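## 3. 実習の構成

### 3.1 科目の位置づけと受講者

対象とした科目は、Flullitwood工科カレッジの制御系学科で選択科目として開講している「操作学習演習」である。受講者は学部後半の学生で、線形代数とPythonの初歩を履修済みであることを条件とした。ロボットアームの実機に触れた経験は問わない。受講者を5班に分け、班ごとに一つの操作課題を担当させた。班分けは希望する課題を優先し、希望が重なった場合はくじで決めた。

科目は前半の講義と後半の班実習からなる。講義では座標変換、順運動学と逆運動学、把持の幾何、模倣学習の基本的な手続きを扱う。後半では、班が自分たちで遠隔操作データを集め、それを使って方策を学習させ、評価までを行う。本論文で分析するのはこの後半の部分である。

以前の同科目では、班実習の大半が学習済み方策の調整に費やされていた。配布済みのデータを使い、層の数や学習率を変えて成功率を比べる形式である。この形式では、報告書の考察がハイパーパラメータの話に偏り、データそのものを疑う記述がほとんど現れなかった。そこで今回は、データ収集と点検に割く時間を後半の半分以上とし、学習の設定は全班共通にして変更を認めなかった。

### 3.2 シミュレーション環境 Gronis

実習はすべてシミュレーション上で行った。環境には学内で開発しているGronisを用いた。Gronisは既存の物理エンジンの上に、台所を模した作業空間と記録機能を載せたものである。アームの機種、台座の位置、天板の寸法は全班で同じものを使い、天板に置く物体の種類と配置は課題ごとに変えられる。

作業空間では、白いアームが暗い色の台座に据えられ、その脇に大理石模様の天板がある。天板の上には碗、皿、スポンジといった台所用品のほか、パンに似た形の物体も置かれている（図1）。床は木目、壁はタイル張りのテクスチャである。テクスチャの質は場所によって差があり、壁の一部ではタイルの模様が斜めに引き伸ばされて見える。この伸びは物理計算には関係しないが、画像を入力とする方策には影響しうるため、修正せずに残した場合と修正した場合の比較を班に勧めた。実際に比較を行ったのは1班だけであった。

物体モデルは出所が混在しており、細部の作り込みがそろっていない。碗や皿のように輪郭の単純なものと、薄い板を重ねたような複雑な形のものが同じ天板に並ぶ。後者は衝突判定の形状を簡略化してあるため、見た目の隙間に指を入れようとすると手前で止まる。学生にはこの点を最初の回で説明したが、後述するように、説明だけでは十分に伝わらなかった。
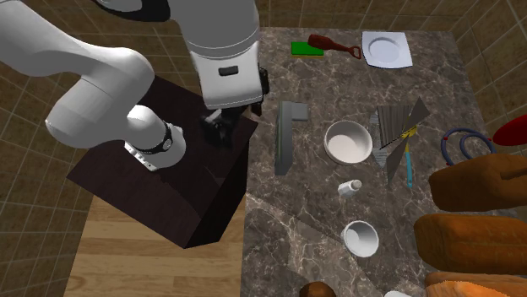 ### 3.3 遠隔操作ツールと記録の手順

遠隔操作にはCestnessを使用した。Cestnessは、手持ちのコントローラの動きをアームの手先の目標姿勢に変換する学内製のツールで、Gronisとは別のプロセスとして動作する。変換は相対方式とし、トリガーを握っている間だけコントローラの動きが手先に伝わる。トリガーを離すと手先はその場に留まるので、腕の位置を直してから操作を再開できる。

一回の記録は次の手順で行う。

1. 班の一人が初期配置を読み込み、課題名と配置番号を画面で確認する。
2. 操作者がアームを初期姿勢から動かし、課題を実行する。
3. 終了の判断は操作者が行い、終了ボタンを押して記録を閉じる。
4. 別の班員が記録を再生し、点検票に所見を書き込む。

手順4を操作者本人に任せなかったのは、予備実習での経験による。操作者が自分の記録を見ると、操作時の意図を思い出しながら再生を見るため、画像に写っていない情報まで読み込んでしまう傾向があった。たとえば「ここで碗の縁を狙った」と書かれた時刻の画像を確かめると、縁がグリッパーに隠れていて見えないことがあった。方策に与えられるのは画像と関節角だけであるから、点検者も同じ材料だけで判断する必要がある。

記録される情報は、各時刻の関節角、グリッパーの開度、手先の目標姿勢、および複数の視点からの画像である。画像は固定視点のものと、手先側からのものに分かれる。固定視点の位置は班が変更できるが、一度決めた位置は課題の途中で動かしてはならないとした。この規則は、最初の週に視点を毎回少しずつ調整していた班があり、集めた記録をまとめて使えなくなったことを受けて加えたものである。

### 3.4 固定視点の選定

固定視点をどこに置くかは、各班が最初に取り組む設計上の問題である。標準の候補をいくつか用意したうえで、班には候補の中から選ぶか、新しく設定するかを決めさせ、その理由を報告書に書かせた。

Zeleke班（班名は学生が付けたもの）が採用した視点では、天板が左側から奥へ延び、右側にアームの本体と手先が収まる。台座と手先の両方が一枚の画像に入るため、アームの姿勢と物体の位置関係を同時に読み取りやすい（図2）。一方で、アームが画像の右側を大きく占める。手先が天板の上に移ったときには、リンクが物体の一部を覆うことが予想された。 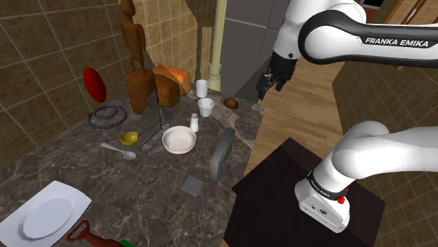

図2　Zeleke班が採用した固定視点の画像。グリッパーは何も把持していない。

同班の報告書は、この視点の利点として、白い碗とそのすぐ後ろの調味料入れ状の小瓶が重なりながらも区別できることを挙げている。碗の縁が厚く、小瓶が碗の右側のすぐ後ろに立っているため、両者の前後関係を判断できるという説明であった。さらに奥にある白いカップについては、手前のものと奥のもので形が異なるものの、画像を縮小すると違いがわかりにくくなる。班ではこれらのカップを操作対象から外し、配置の中に残すだけの物体とした。

天板の左奥には、台に載った木製の人形や、パン状の物体が集まっている。この一角は物体同士の間隔が狭く、把持の対象を置くには適さない。Zeleke班は当初、パン状の物体を皿に移す課題を希望していたが、視点の検討の段階で、碗とその周辺を使う課題に変更した。変更の経緯を記した班の作業記録には、指の進入方向を確保できないこと、隣接物体に触れたかどうかを画像から判定しにくいことの二点が書かれている。課題の変更がデータ収集の前に行われた例はこの班だけで、他の班では収集を始めてから同種の問題に気づいた。

### 3.5 手先側の視点と遮蔽

手先側の視点は固定視点と異なり、アームの動きに伴って画像全体が変化する。対象に近づけば細部が大きく写るが、同時にグリッパー自身が画像の下部を占め、対象の一部を隠す。講義ではこの性質を図で説明していたものの、学生がその影響を具体的に記述するようになったのは、自班の記録を点検してからであった。 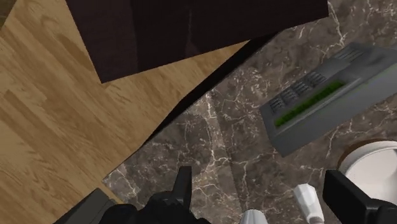 図3　手先側の視点の画像。開いた指の間に天板と白い物体の一部が写る。

図3はその典型的な場面である。指の間は広く開いており、その隙間の下方に白い物体が見えている。左側の物体は丸みのある上部が写るだけで、残りは画像の外にある。右側の物体は面のある頭部とその下の細くなる部分まで確認できるが、全体の形はわからない。また、右端にある碗または皿は、右側が画像の外に出ており、下部はグリッパーの陰になっている。この一枚だけでは、次にどの物体を扱うのかを特定することは難しい。

点検票には「対象が写っているか」という欄を設けていた。初版の欄は「はい」か「いいえ」の二択であり、図3のような画像の扱いが点検者によって分かれた。頭部が写っていれば「はい」とする者もいれば、把持する箇所が写っていないので「いいえ」とする者もいた。同じ記録に対して逆の判定が付いた例が複数の班で見つかったため、第二版では欄を二つに分け、対象の一部が写っているかどうかと、把持予定の箇所が写っているかどうかを別々に書かせた。

天板上の灰色の箱形の機器も、点検の際にたびたび話題になった。上面には緑色の細長い帯と、ボタンのように見える模様がある。模様はぼやけていて文字としては読めない。ある学生は、この模様を手がかりに機器の向きを判断できると考えたが、照明条件を変えた画像では模様の濃淡が変わり、同じ方法が使えなかった。結局この班は、向きの情報が必要な課題を避け、機器を障害物としてのみ扱った。向きの推定を課題に含めるのであれば、モデルのテクスチャを見直す必要がある。

### 3.6 収集された記録と点検の結果

全班を合わせて、681件の記録が提出された。このうち160件は点検の結果、学習用のデータから除外された。除外の判断は班に委ね、教員は除外の理由が書かれていることだけを確認した。点検票に記入された所見は、除外されなかった記録に対するものも含めて1878件である。

所見の内容は、著者が事後に分類した。最も多かったのは接近動作に関するもので、手先が対象の上で何度も位置を直している、対象に向かう途中で不要な停止がある、といった記述である。次に多かったのは視点と遮蔽に関するもので、3.5節で述べた点検票の改訂以降に増えた。把持の成否に関する所見は、予想より少なかった。成否は終了時の物体位置から自動で判定しており、学生がわざわざ書く必要を感じなかったものと考えられる。

除外された記録には、課題に失敗したものばかりでなく、成功した記録も含まれていた。成功した記録を除外した理由には、「操作者が対象の見えない位置から正しく指を閉じており、画像からは動作の根拠がわからない」というものがあった。操作者は再生用の画像とは別の視点に切り替えて操作できるため、記録に残る画像に根拠のない動作が混じることがある。この指摘を受け、Cestness側の表示を記録対象の視点に限定する設定を追加した。設定の追加後に集めた記録では、同じ理由による除外は報告されていない。ただし、操作に要する時間は長くなり、学生からは操作しにくいという感想が寄せられた。

衝突判定の簡略化に関する誤解も残った。薄い板を重ねたような物体の近くで手先が止まった記録に対し、「制御の不具合」と書いた所見が繰り返し現れた。Gronisには衝突形状を重ねて表示する機能があり、これを使えば原因はすぐに確認できる。しかし、表示機能を使った形跡のある班は一部に限られていた。最初の回の説明を口頭で済ませたことが影響したとみている。次回からは、衝突形状を表示させて見た目との差を書き出す作業を初回の課題に組み込む予定である。

### 3.7 中間報告と班の間の情報共有

中間報告会は2019年1月14日に開催した。各班は、採用した固定視点、課題の定義、除外した記録の例を発表した。学習結果の発表は求めなかった。この時点で学習まで進んでいた班もあったが、成功率の数値が出ると議論がそこに集中することが予想されたため、発表資料には含めないよう事前に伝えた。

質疑では、除外の基準に関するやり取りが多くを占めた。ある班が、手先が一度でも対象以外の物体に触れた記録をすべて除外していたのに対し、別の班は、物体が動いていなければ残すとしていた。両班とも基準を文書にしていたので、違いはその場で確認できた。基準を統一すべきかという質問に対しては、教員からは統一を求めず、報告書に基準を明記することだけを求めた。学習に与える影響を比較できるようにするためである。

終了の判断についても意見が分かれた。手順3では操作者が終了ボタンを押すことにしているが、課題が完了してから押すまでの時間には個人差がある。完了直後に押した記録と、手先を初期姿勢の近くまで戻してから押した記録とが同じ課題の中に混在すると、方策がどこで停止すべきかが曖昧になる。Zeleke班はこれを避けるため、手先を天板の外に出してから押すという班内の規則を作っていた。発表後、ほかの班も類似の規則を採用した。ただし、規則の導入前に集めた記録をどう扱うかは班によって異なり、末尾を切り取って使った班と、そのまま残した班があった。

### 3.8 評価の方法

最終評価では、各班の方策を教員側の計算機で実行した。評価用の初期配置は、班が収集に使った配置とは別に作成し、提出後に公開した。物体の種類は収集時と同じとし、位置と向きのみを変えた。学習の設定を共通にしているため、班の間の差は主に課題の難しさと、集めたデータの違いから生じる。課題が班ごとに異なる以上、成功率をそのまま順位付けに使うことはできず、成績には反映していない。

成績は報告書をもとに付けた。重視したのは、失敗した実行を一つ選び、その原因を収集データに戻って説明する節である。この節では、失敗時の画像と、状況の近い収集時の画像を並べ、違いを文章で述べることを求めた。手先側の視点を取り上げた報告書では、把持の直前に対象が指の陰に入る点に触れたものが多かった。固定視点だけで説明を済ませた報告書もあり、その場合は手先の位置のずれを指摘するにとどまっていた。

実習の後、授業の改善を目的として受講者に自由記述の調査を行った。回答は任意で、成績の確定後に実施している。寄せられた意見のうち、点検の作業量に関するものは次年度の計画に反映した。点検をすべての記録に対して行うと、収集と同じかそれ以上の時間がかかる。6月に予定している次回の準備作業では、点検票の入力を再生画面と一体にし、時刻の転記を不要にする改修を行う。所見の分類に用いた基準と、班ごとの記述の変化については、次節で述べる。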